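**1/** ok small thread about what I've been doing with my evenings, which is gathering demos for a kitchen policy in sim. Two hands, one headset, a lot of tea gone cold next to me.

**2/** The project is called Pereyra (my naming, don't ask) and it runs on top of Evisel, the simulator a few of us have been poking at since May. The goal is boring on purpose: get a two-handed robot to pick things up off a cluttered counter and put them where you asked. I drive, it records, the model gets to study my mistakes.

**3/** As of tonight the folder has 1,229 episodes in it!! I was hoping for maybe half that by now. Before anyone gets excited, a good chunk are me bumping stuff and starting over (I keep those in a separate folder, more on that in a sec).

**4/** How a session goes: load a layout, shuffle the objects, do 20 takes, stretch, shuffle again. I used to do 64 in a row without a break and wow could you tell. The last dozen or so were all lazy little swoops, and the policy learned the lazy swoops beautifully.

**5/** Biggest lesson so far: vary your starting hand pose. My early takes all began with both hands parked in the exact same spot, so the trained policy would wander back to that spot first, EVERY time, and only then go for the object. Took me a week to figure out it was copying me.

**6/** Second lesson, label as you go. I type one plain sentence per take ("move the lemon to the pan", that kind of thing) right after I finish. When I saved the labeling for later I got lazy and wrote "fruit task" on everything. Useless.

**7/** On the failed takes: I tried mixing in 12 where I fumble and then recover, and the policy got noticeably better at trying again after a miss. Pure fumbles with no recovery go in the other folder and I haven't found a use for them yet. Ideas welcome!

**8/** Lemon on the cutting board, one hand either side, rack on the left and saucepan on the right:

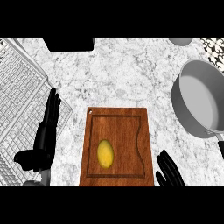 **Siriporn Khamphan:** Do you keep the pauses? I trim mine, and the model comes out jumpy, like it never learned that waiting is allowed.

**9/** ooh ok, so I trim the start and end but leave the middle alone. If I stop to think over the object, that stays in. Haven't compared the two properly though, so now I kind of want to run it both ways on the same batch.

**10/** Next up is the Illano layout, which has drawers. I'm scared of the drawers. Will post the first batch once I've labeled it.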